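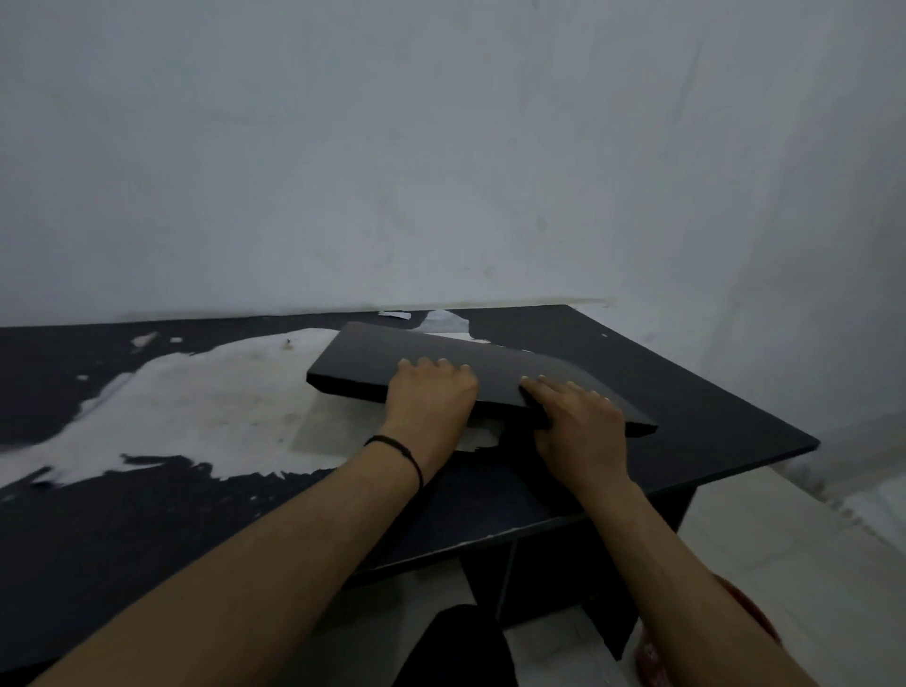 Both hands on a black board, one wrist with a string bracelet.

Secondhand Furniture in Student Housing: What Stays, What Goes
Project report by Anjana Jayawardena and Anselmo Condori
29/07/2023

We started this project because Anselmo had moved three times in two years, and each time he left a desk behind on the curb (he still feels bad about the second one!). Our advisor, Ruth Castaño, told us to stop feeling guilty and start asking people, so we did. We talked with 21 students in the Villanueva neighborhood, and 17 of them had at least one piece of furniture that came from a former tenant.

Price mattered less than we had guessed. People mostly kept things that were too heavy to carry down the stairs, and some had grown fond of them along the way.

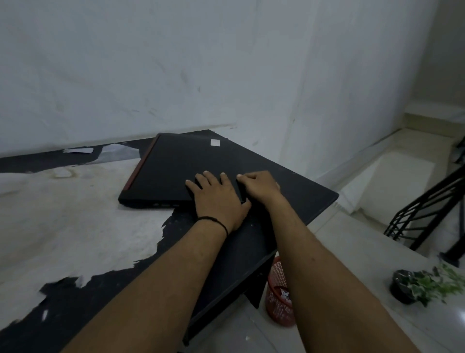 Surface wear was the complaint we heard most, well ahead of wobbly legs or stuck drawers. Students told us they could live with a scratch, but peeling bothered them every single day. A white covering that has torn away in ragged patches, with the black showing underneath, makes a desk look finished even when it still holds a laptop perfectly well. Rosaura Usuga, who let us sit in her kitchen for a whole afternoon, covers hers with a tablecloth and says she plans to sand it in September.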